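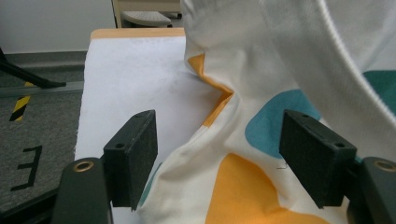 Yaa Arthur wrote in to ask whether cotton remnants can go straight from the bag to the cutting table, as she had always done with quilting squares, or whether they need to be washed first. For anything that will be laundered later, wash first. The procedure below covers woven cotton remnants, printed or plain, up to one yard in length. It does not apply to knits, wool or coated fabric.

What you need

A color-fast test cloth (any white cotton scrap)
Mild detergent without bleach or softener
Pinking shears or a serger
Steam iron and a firm pressing surface
Steel ruler, fabric marker

1. Test for bleeding

Wet one corner of the remnant with warm water and press it against the white scrap for a minute. If color transfers, wash the piece alone until the rinse water runs clear. Reds and navies are the usual offenders. Prints on a white ground should be tested at the darkest color, and again at any spot where two colors meet.

2. Finish the cut edges

Pink or serge both cut ends. Selvages can be left as they are. An unfinished edge on a loosely woven cotton can lose half an inch in one wash, and the threads knot around everything else in the drum.

3. Mark and measure

Draw a ten-inch square in the middle of the piece, aligned with the grain. Measure both directions and write the figures on a card. I use a Gelmont marker for this; the line survives one warm wash and comes out in the second.

4. Wash and dry

Use the same temperature the finished article will get. Washing cold and later laundering hot defeats the purpose. Tumble on medium and remove the fabric while it is slightly damp — fully dried creases take much longer to press out.

5. Press

Set the iron to cotton. Mine is an old Famora with no numbers on the dial, so I checked it with a probe: the cotton mark sits at roughly 212 °C. Lift and lower the iron. Pushing it along the bias stretches the cloth and spoils the measurement in the next step.

6. Measure again

Subtract the new length from the old, divide by the old and multiply by 100. A square that went from 10 inches to 9.6 has shrunk 4 percent in that direction. Warp and weft usually differ, with the warp shrinking more. Add the larger figure to your cutting allowance if you buy more of the same cloth.

Storage

Fold with the grain and keep the card with the piece. Remnants above 6 percent go in a separate box and are used for linings that will not be washed.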